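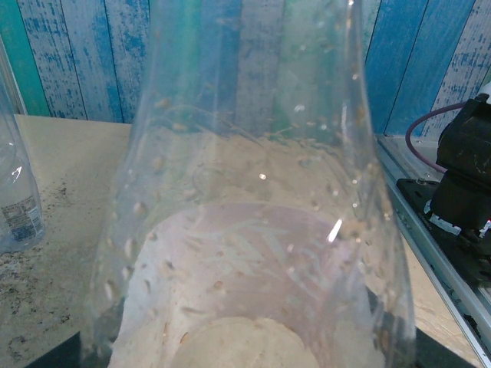
Parsons is a seed and grain house at the edge of Utness, and I'd been wanting to get inside the place for years. Once a year, in October, they open the doors and let anybody wander through the cleaning floor, the packing room and the kitchen where they try things out. I got there right at opening, thinking I'd be early (I wasn't, the line already went past the loading dock!), and went straight to the kitchen because that's the part I cared about. On the counter was a clear plastic bag with a white bowl sitting inside it, and the plastic was freckled all over with little tan and brown specks, clinging right up the sides. I loved it immediately. I have fought with bits sticking to plastic at my own kitchen table every fall, and I felt right at home.

The kitchen people were happy to talk about static, which I hadn't expected to be such a big subject. On dry days the light chaff goes everywhere, they told me, and the lighter the seed, the worse it behaves. Lettuce is a pain. Amaranth is worse. Their trick at the bench is to breathe on the inside of the bag before anything goes in, which sounds silly and which I have since tried at home with dill. I think it helped a little? I'm going to keep doing it anyway.

From there you go down a short ramp to the cleaning floor, and it is LOUD. They hand out foam earplugs at the door, so take them. The big screen cleaner is an old Orkik, painted green, and it shakes like a washing machine with a boot in it. Seed goes in at the top with all its stems and dust and comes out the side looking like something you'd want to plant. We stood there for ages. A little kid next to me had both hands flat on the railing to feel it buzz, and after a minute I did the same.

They keep 188 varieties on the list at the moment, most of them vegetables, with a shelf of grains that gets longer every year. The one they were showing off was Eris, a short brown barley they've been growing out on a couple of local fields. There was a tray of it you could run your fingers through, and another of the same barley before cleaning so you could feel the difference. I ended up with awns stuck in my sweater cuff and was still picking them out that night.

The packing room is smaller than I pictured. Small packets are filled by a machine that drops a measured scoop, but the bigger bags are still done by hand on a scale, and they let visitors try. You get a scoop, a paper bag and a target of 80 grams of peas. My first try was 5 grams over and my second was 2 under, and I was told that was pretty good for a beginner, though I suspect everyone hears that. You get to keep the bag! Mine is on the windowsill waiting for spring.

The germination corner was my favorite after the kitchen. Damp paper towels, rolled up and standing in tubs, with the variety written on the outside in pencil. They unrolled one of beans for us and there they were, all lined up with their little hooked necks. I asked if old seed is worth testing at home and the answer was a cheerful yes, do ten on a wet towel before you give up on a packet. I've got a shoebox full of old packets that I was about to throw out, so that's my next rainy afternoon taken care of.

A few practical things if you're thinking of going. Parking is in the field behind the building and it was soft, so wear boots. The barley soup was gone before noon. The stairs to the storage loft are steep, and you can skip them, because the loft is mostly sacks and you can see it fine from below. Closed shoes are required on the cleaning floor and they do check. Dogs stay outside.

I bought more than I meant to at the little shop table: Eris, naturally, plus a purple-podded pea and a dill they say stands up to wind. My garden is nothing but wind, so I'll report back on the dill next summer.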